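Best thing you've saved from the trash lately?

clisar_bend
Old ceiling fan blades! Cut them down and now they're coat hooks by my back door. Cost me 8 bucks in hardware and I love them.

TandoraJo
Ooh, nice. I'm on my third lamp made from a colander – the holes throw little dots all over the wall.

thang_phi
Love the lamp, but I'd skip the fan blades. Old paint can have lead in it, and you're cutting right through it.

clisar_bend
Mine were bare wood, no paint at all! 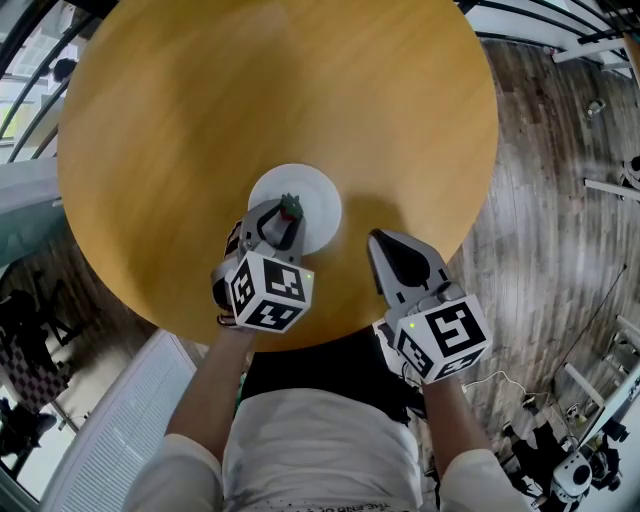 TandoraJo
Still worth a test kit for anybody copying you. Next up for me is a drawer full of bent forks – wind chimes by June, I hope!

thang_phi
Forks sound terrible in wind. Spoons all the way.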